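Grandico Kitchen Manipulation Project
Progress report to the Pastier program office
Work package 3: demonstrations and site visits
6 December 2018

1. Purpose of this report

Work package 3 requires the project to show its tabletop and sink-side handling work to outside visitors and to report on each occasion. This report covers the open day held at the Traralis site, the preparation for it, and the resulting changes to the work plan. Spending is reported only where it relates to the open day. Full accounts follow with the annual statement.

2. Status of deliverables

D3.1, demonstration plan: delivered in June and accepted without changes.
D3.2, safety review of the demonstration area: delivered. Two remarks from the reviewer are closed; the third, on cable routing beside the robot base, remains open.
D3.3, open day: held.
D3.4, visitor feedback summary: in draft. Section 6 gives the main points.
D3.5, second site visit: not started. See section 7.

3. Demonstration setting

The demonstration plan called for an ordinary kitchen in place of a laboratory bench. The office kitchen at Traralis was chosen for its double sink and its long wooden counter, which lets the arm reach both the basin and the dry work surface from one base position. The kitchen was left in its everyday arrangement, with crockery and food containers on the counter. The program office had asked for this at the start-up meeting.

Lighting was the main concern in planning. The windows are directly behind the sink, and direct sun on steel and varnish reduces the contrast available to the wrist camera. The blinds can be adjusted but do not block the light completely. The team decided to run in daylight and record the conditions instead of adding lamps and screens. 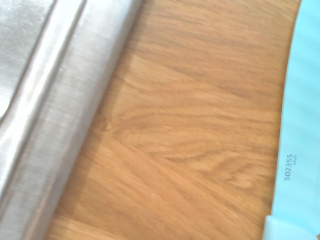

Camera exposure was set once in the morning and then held fixed for all sessions. Automatic exposure had been tried during preparation and was rejected. When the wrist passed over the sink rim, the setting shifted and took too long to recover over the wood. With fixed exposure, some detail is lost in the brightest areas of the steel, but the outline of an object on the counter stays stable from one pass to the next.

The arm was operated at reduced speed throughout, in line with the safety review. Visitors stood behind a floor line on the open side of the room. A member of the team held the stop switch at all times and had no other duties during a session.

4. Program of the day

The open day had 5 sessions. Each began with a short talk on the aims of the project, followed by handling work at the sink and counter, and closed with questions. The talk was shortened after the first session at the request of the visitors, who wished to see more of the arm in operation.

The handling work used household items: bowls, cups, mugs and light plastic utensils. Utensils were included because they are thin and lie close to the surface, which leaves little clearance for the fingers. They are the weakest category in our internal tests and had been identified as such in the previous report. 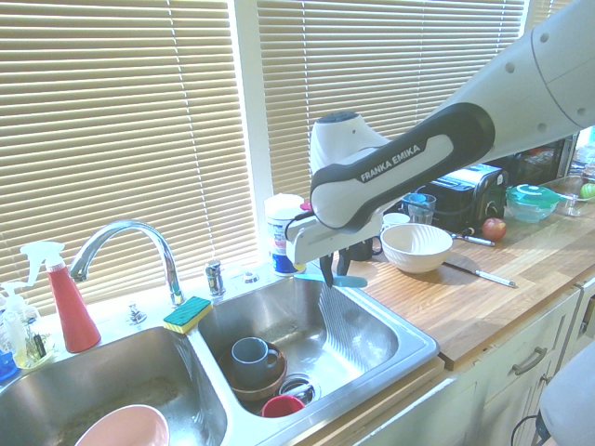 Work over the basin places different demands on the arm from work over the counter. The faucet stands between the two basins and must be treated as a fixed obstacle, and the approach to the right basin is therefore made from the counter side. This adds to the length of each motion. A more direct path was calculated before the open day but left too small a margin at the faucet neck to be used with visitors present.

Placement of utensils on the counter was less demanding. The remaining difficulty is orientation: a utensil set down at an angle different from the planned one must be located again by the wrist camera before the next grasp. The procedure now includes a pass over the counter after each placement.
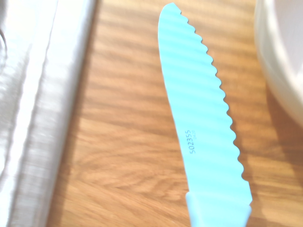 Figure 3. Light blue plastic knife with serrated edge on the counter between sink and bowl, wrist camera view.

The striped light from the blinds proved to be the most useful test condition of the day. The bands cross both object and surface, and the earlier version of the detection software tended to treat their edges as object edges. The version installed for the open day, prepared with the Jafarzadeh group, uses the closed outline of the object and gives less weight to changes in brightness inside it. Results under striped light will be reported separately when the recordings have been reviewed.

5. Resources

Costs for the open day were 2,000 euros, covering floor marking, printed handouts, refreshments and transport of the arm. The amount is within the budget line. We printed 100 copies of the handout. The remaining copies will be kept for the second visit, with a correction slip for the contact address on the back page.

Staff time exceeded the plan. Setup required a full additional day, most of it spent on leveling the base and repeating the camera calibration after the base had been moved. The additional hours have been charged to the contingency line under work package 3.

6. Visitor feedback

Written comments were collected after each session. The most frequent request was for a view of the wrist camera image during operation. Several visitors stated that they could not judge from the floor line what the arm was reacting to. A second group of comments concerned speed, which was considered low. The handout did not explain the speed limit and will be revised.

Questions from facility managers dealt mainly with cleaning: whether the arm can be used near running water, and how the fingers are kept clean between tasks. The project has no water-protected hardware, and no such work is planned in the present phase.

7. Next steps

The second site visit (D3.5) will use the same kitchen. The following actions are open:

Reroute the cable beside the base and close the remaining safety remark.
Provide a screen with the wrist camera image, placed so that it can be read from the floor line.
Complete the review of the recordings and issue the note on striped light.
Repeat the path calculation for the right basin with the updated faucet model.
Revise the handout.

The program office is asked to confirm that the unspent part of the travel line may be used for the screen and its mounting. A decision is needed before the equipment order is placed.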